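4.3 Revisión y ajuste de la pinza manual Clusar

El fabricante afirma que la pinza sale de fábrica ajustada y que no necesita atención durante los primeros 3,000 ciclos. En el taller de Nelach no hemos recibido todavía ninguna que cumpla las dos cosas. Haga esta revisión al desembalar la unidad y repítala cada 300 ciclos, diga lo que diga la tarjeta de garantía.

Necesitará: llave hexagonal, galga de espesores, paño sin pelusa, pincel seco y un tejido doblado para la prueba final. El aceite que viene en la caja puede dejarlo en la caja.

ATENCIÓN: retire la batería antes de meter los dedos entre las palancas. El bloqueo del gatillo no es un dispositivo de seguridad, aunque el folleto comercial lo llame así.

1. Apoye la pinza sobre una mesa plana, con las almohadillas hacia arriba.

2. Abra y cierre el mecanismo a mano, despacio, 16 veces. Debe notar la misma resistencia en todo el recorrido. Si hay un punto duro, no siga: pase al apartado 4.5.

3. Mueva lateralmente cada brazo, sujetándolo cerca del ojal. Un juego apenas perceptible es normal. Si oye un chasquido, el ojal está gastado y hay que cambiarlo. Apretar más el pasador lo disimula una semana.

4. Afloje media vuelta el tornillo de cada almohadilla, cierre la pinza hasta que las caras se toquen y vuelva a apretar. No use fijador de roscas. La hoja técnica lo recomienda, pero hemos partido más de una almohadilla intentando soltarla después.

5. Pase la galga entre las caras cerradas, primero por arriba y luego por abajo. Si entra por un lado y no por el otro, repita el paso 4.

6. Limpie las caras con el paño y las articulaciones con el pincel. Nada de aire comprimido: mete el polvo más adentro.

NOTA: el kit de calibración Žukauskas se vende como imprescindible para los pasos 4 y 5. Probamos uno en julio y no vimos diferencia alguna con la galga.

7. Vuelva a colocar la batería y haga la prueba con tejido. Acerque las almohadillas abiertas al extremo doblado de la tela, cierre, levante y suelte. Repita 5 veces. 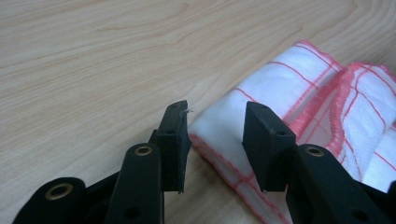 La prueba con tejido dice más que cualquier lectura de Nernomgate, el programa que acompaña a la pinza y que da por buena casi cualquier cosa. Conviene un paño blanco y blando, de trama abierta, con varias capas dobladas y un borde rematado en hilo rojo que ayude a ver por dónde se agarra. Coloque las dos almohadillas a la misma altura antes de cerrar. Mire también los cantos: en la esquina superior de la almohadilla izquierda se ve una fibra blanca diminuta, y esos hilos hay que quitarlos con pinzas finas antes de dar por terminada la limpieza del paso 6.

8. Si la tela resbala siempre hacia el mismo lado, vuelva al paso 4. Si resbala sin patrón, cambie las dos almohadillas a la vez, nunca una sola.

9. Anote el resultado y el número de ciclos en la hoja de la unidad. El contador interno se pone a cero al actualizar Nernomgate, así que no se fíe de él.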